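4.3 Homing and first moves

Read 4.2 before you start. The arms hold their last position until power goes, and then they hold whatever position gravity likes.

1. Clear the front table between the two arms. Coffee goes on somebody else's bench.

2. Check that both bases are clamped. Pull on them. If the table moves with the base, good. If only the base moves, go back to 4.1.

3. Switch on the left arm, wait for the click, then switch on the right. Doing it the other way around swaps their names in Moko, and you will spend your evening steering the wrong elbow.

4. Open Moko on the laptop and load the profile called Varkusness. Boonsong named it and has declined to discuss it.

5. Set the speed limit to 17 percent. The box accepts 94. The box has no judgment.

6. Press Home on the left arm only. Keep a hand near the stop button and your head out of the middle. 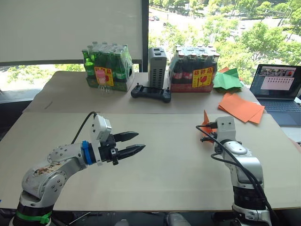 7. When the left arm has settled, home the right one. The two routines don't know about each other, so never run them together, however well it went last time.

8. Open and close the gripper three times with nothing in it. A stutter on the closing stroke usually means grit in the slide. Brush it out. Do not oil it (see the April entry in the shop log, written by Kanyarat in capital letters).

9. Jog each wrist through its full turn and watch the cables. They should have slack at both ends of the travel. If one goes tight, stop, back off, and re-route it before going on.

NOTE: Paper is the best first thing to pick up. It costs next to nothing and goes quietly. Work up to glass when Lamai or Usa has signed your sheet.

CAUTION: Error 47 means a joint has met something solid. Find out what before you clear it. Clearing it first lets the joint meet it again.

10. Save the home positions under your own name. "test", "test2" and "test final" are taken.

If an arm won't home after two tries, power down both, support the forearm as it sags, and start again from step 2.

Sangkhawat Shared Workshop | Arm bench questions: Heidrun Berchtold, front desk | Back to top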